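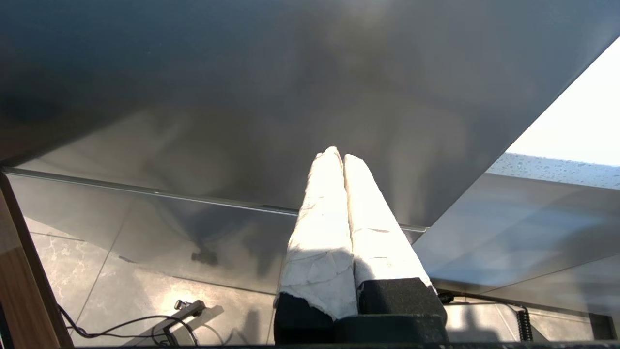 *Page last changed: November*

# Quiambao dish soap bar, after 80 days at the sink

I never thought I'd have strong feelings about a block of soap, but I've washed every dish in the house with this one since summer and I'm still a little giddy about it. The Quiambao bar is a solid dish soap, the size of a thick paperback cut in half, and it comes in a paper sleeve. You wet a brush, rub it on the bar a couple of times and start scrubbing. I bought mine at the Saturday market in Millbridge for $16, which felt like a lot while I was handing over the money (I had been paying a third of that for a bottle).

First, the suds. They're thick and low, more like shaving cream than bubble bath, and they hang on much longer than I expected. One rub of the brush does a whole breakfast for two. Bacon grease takes a second rub. A roasting pan with burnt-on onions took four, plus a soak, but my old liquid never got through that pan without a soak either.

The scent I have is lemon and bay. It's light! You notice it when you lean over the bar and then it's gone, and nothing I've eaten off has tasted of it. Carol Greenwood, who runs the stall, also sells an unscented one that my sister swears by for baby bottles and cups.
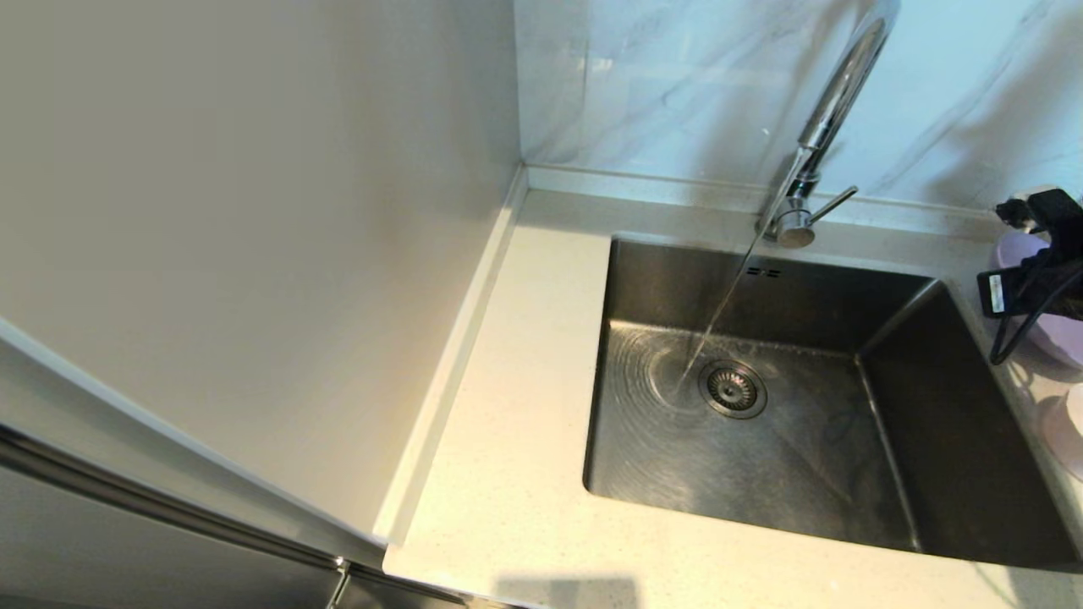
Rinsing is where I thought a solid soap would let me down. We have very hard water out here, and the last bar I tried (a cheap one from a gift basket) left a gray film on every glass. The Quiambao leaves far less. A thin stream like the one falling toward the drain there is plenty for plates and mugs, and I only open the tap further for things with corners, like the cheese grater. Glasses still dry with a faint haze if I leave them in the rack, so I wipe those with a towel.

Keep the bar out of standing water. I left mine in a flat dish for the first week and the bottom turned to jelly – my fault, the sleeve warns you. Now it sits on a Skonum draining tray, a ridged thing with a spout on one side that tips the drips back where they belong. The tray is sold separately and I'd get it, or use any soap dish with real gaps in it. Since the switch the bar has stayed hard and worn down evenly, and I've got nearly half of it left.

It's also been kinder to my hands than I had any right to expect. I still use lotion in cold weather, just less of it.
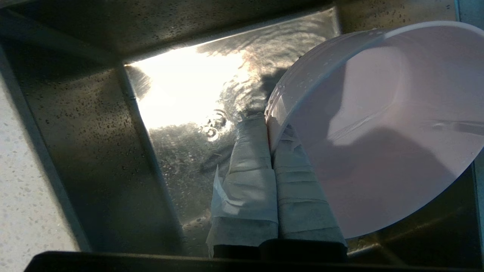 **Does it work on plastic?**

It does, though greasy plastic needs warm water and a second pass with the brush. Tomato stains stay put, same as with any soap I've used.

A few gripes, then. The sleeve falls apart the moment it gets damp, so read it first. The bar is awkward for filling a basin, and if you like to wash that way you'll be swishing it around for a good minute before you get any suds. And it's hard to find. The hardware store in Runstead had 2 on the shelf last time I went, both unscented, and the woman at the register wasn't sure when more were coming.
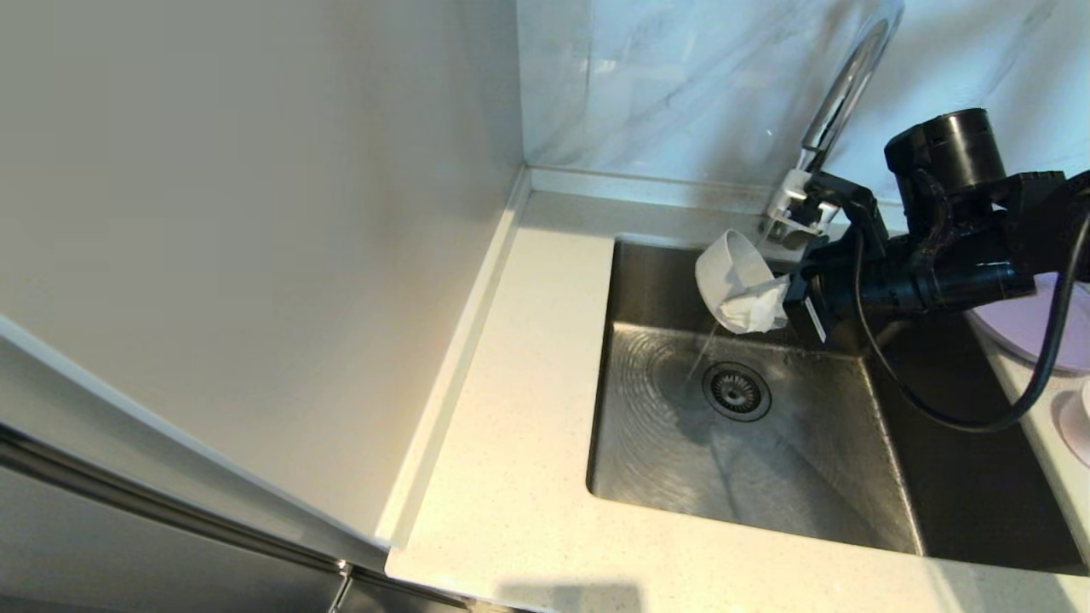
*White bowl over the sink.*

I'd buy it again, and I already have: there's a second lemon and bay in the cupboard next to the dish towels. If you wash up by hand every day and own a decent brush, try the small size first. It costs less and fits in an ordinary soap dish. I'll update this page when the first bar finally gives out.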